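Workshop notes, February: the Morora grippers and the drawer job

The second of the 2 hand-held grippers in the Morora build is now assembled, and both have moved from the bench to the table. Amirul Rahman did the final fit of the linkages. Two jaw pivots had too much side play as printed, so he reamed the holes and went up one screw size. The play is gone on the first unit and small enough to ignore on the second.

The first job is drawers. The target is a six-drawer organizer with clear fronts in a yellow frame. The parts cabinet by the lathe was the earlier candidate, but its drawers stick and the rails are bent. The drawers stay empty for now, to keep the pull force low while the jaw setup is settled.
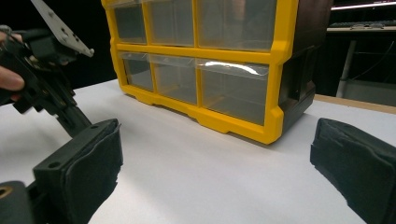 Bare plastic jaws were the weak point of the last revision. They held a drawer lip only when both sides met it square, and a few degrees of tilt was enough to lose it. Both fingers of the new one are wrapped in black fabric, which gives the lip something to sink into. The edges fray. We have left them that way until the wrap thickness is fixed, at which point they will be trimmed and glued down. Anyone with a better method for finishing the edge should leave a note on the Rernen board.

The logging side is in a usable state. The Lostance script writes one file per session and numbers the entries in order. The counter stood at 1258 at the end of January and is at 2091 as this goes out. The first 1000 entries came from the old jaws and will be kept in a separate folder, as the grip width readings do not compare.
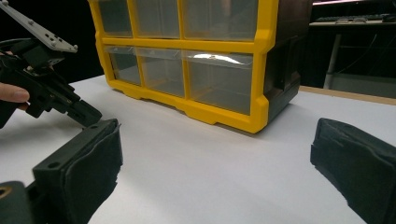
Glare on the clear drawer fronts is still an open item. The wide lower-right drawer is the worst, with the overhead light landing across its upper part. Moving the organizer is easy but changes the approach angle, so the plan is to try a diffuser on the light first and leave the table layout alone.

Remaining work, in order: trim the jaw wrap, replace the temporary screws in the Butt bracket, recheck jaw travel on both units, then repeat the drawer job with a light load. Spare threaded inserts are in the tray under the soldering station. Please put the tap back with them after use.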